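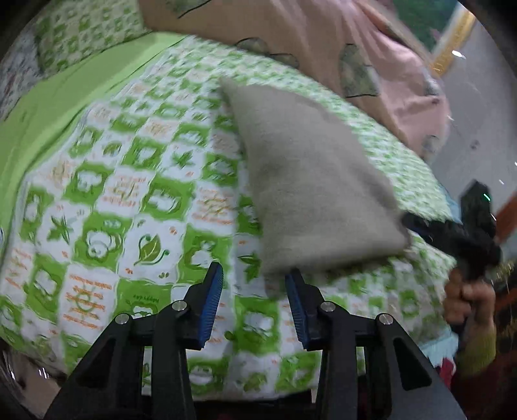
Two grippers, one piece of plain grey-beige cloth, one checked bed sheet. The right-hand one has a corner.

Short thread on whether machines can fold laundry yet. I have read too many launch notes this spring and would like to write down where I think it stands.

My answer for May: some items, slowly, on a surface somebody has cleared for them. Towels are close. Knitwear is further off than the videos suggest.

Most of the difficulty comes before the fold. A garment dropped on a bed has no fixed shape. The software has to find two useful points on it, and half of the candidates are creases that look like edges.

Corners are the easy case. A corner is thin, it can be pinched, and once it is held you know something about the rest. A sleeve seam under two layers tells you very little.

Patterned bedding makes it worse. Strong checks give a vision system a great many edges that have nothing to do with the garment. Vanddale's Ambrosio unit was shown on a plain grey table. I would like to see it on my duvet cover.

Figures, such as they are. Vanddale quotes 99 per cent for picking up a single flat towel. Kustavgate tried the same unit on mixed household washing and logged 113 attempts, of which 9 were jumpers. The jumpers were reported separately — never a good sign.

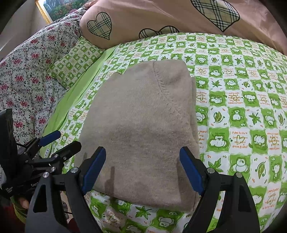
Knitted sweater, folded, between the blue pads. An under layer shows along the right side.

A strip like that on show is fine by me. A shop would want it squared up. "Folded" needs a tolerance before anyone can claim a success rate, and very few of the papers I have read give one.

Wiesława Zieliński put it well in her Gotiten talk: count the seconds from heap to shelf, and count every time a person steps in. By that measure a good demo becomes an average one.

Shop floors may get there first. Same jumper, same size, over 1,000 times a week, on a flat bench with fixed lighting. A house offers none of that.

So, chores by machine: towels and pillowcases soon, shirts later, knitwear after that. Fitted sheets I decline to forecast.

Will add to this when Kustavgate publishes the jumper results.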